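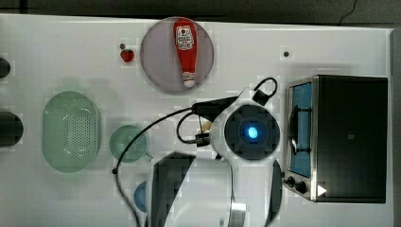 The bus lane on Standberg Road is finally getting painted, and I for one can't wait! They've been promising it since November, and we've had nothing but orange cones and a closed sidewalk in front of the pharmacy. I eat breakfast late these days so I can skip the worst of the backup (strawberry, ketchup bottle, whatever is on the table), then catch the 218 once things calm down. Malý Street stays one-way until the crews finish the curb, so if you drive, go around by the school. 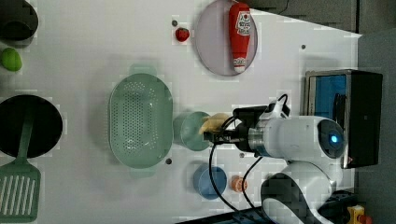

Vol. 8, No. 2
February 25, 2019

The other thing people keep asking me about is the bike rack at Honuvley station. Yes, it's coming back - six spaces this time, closer to the stairs and under the roof. I asked for more and got a polite letter. Bring your own lock, and please don't chain anything to the ramp railing, the strollers need that room. The night buses run as usual all through the work.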